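Sourdough starter smells like nail polish remover, is it dead?

Asked Nov 25, 2020 by Skiltthorpe

I've had my starter (his name is Joker) for 11 weeks and he's been great, but I forgot him at the back of the fridge and now he stinks! There's dark liquid on top too. Do I toss him and start over?
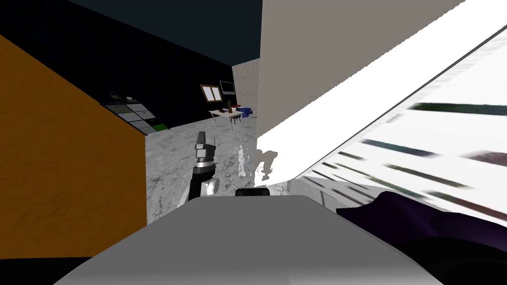
I usually feed him plain white flour and tap water, if that matters. No fuzz or pink streaks that I can find.

2 answers

Emus
Not dead, just hungry! Pour off the liquid, keep a spoonful, and feed it equal weights of flour and water twice a day on the counter. Mine smelled awful for three days and then perked right up. I'd try a little rye too, mine goes nuts for it.

Gunn2481
same thing happened to me in April, fed it and it was fine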